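Yellow gets a bad deal. People call it loud, they save it for rain boots and school buses, and then they paint another hallway gray. I've lived in Donwood long enough to watch whole streets go beige, and I'd like to argue for the other side!

Start small. You don't need a yellow house (though I'd cheer for one). One piece of cloth will do more for a plain room than 40 tasteful cushions – it pulls your eye the moment you walk in.

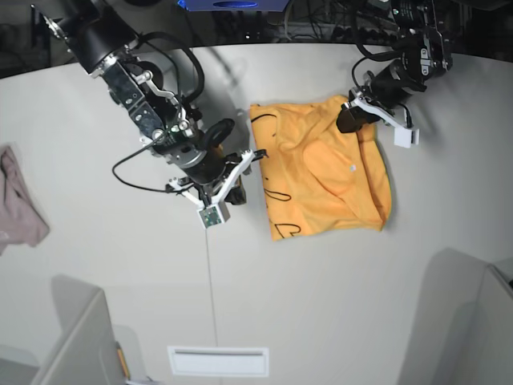 *Folded yellow on a big white tabletop.*

My own conversion came at the Cultaritz fabric market in July. I had $181 set aside for sensible curtains and spent all of it on lemon cotton. Two years on, I still grin when I pull those curtains open.

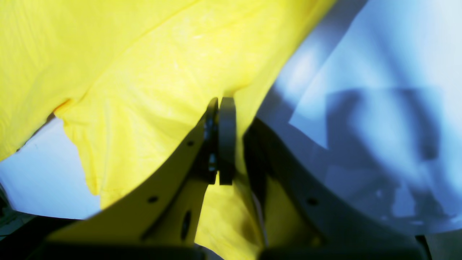
## But doesn't it clash?

With what? Blue loves it, and so does white. Even the brown sofa I got secondhand from Engelhardt perked up. Yellow also changes all day long, pale at breakfast and almost gold by supper, and a crease or a fold gives you three more shades for free.
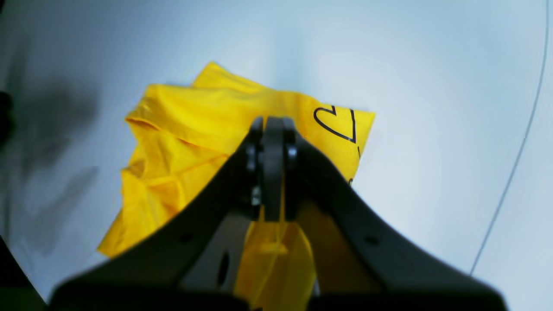
Paint is harder, I'll admit. The chart at Kolby seems to have 1,000 yellows and half of them turn green after dark, so tape up a big swatch and live with it for a week. Then be brave and go one shade brighter than you planned – I've never been sorry I did.
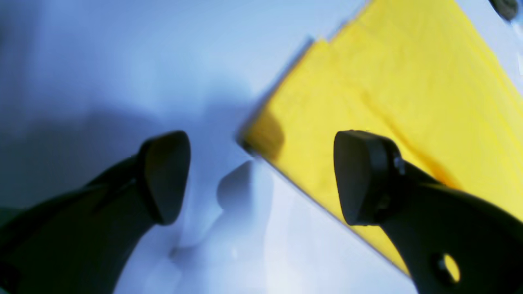

*Lemon yellow against a cool, pale surface.*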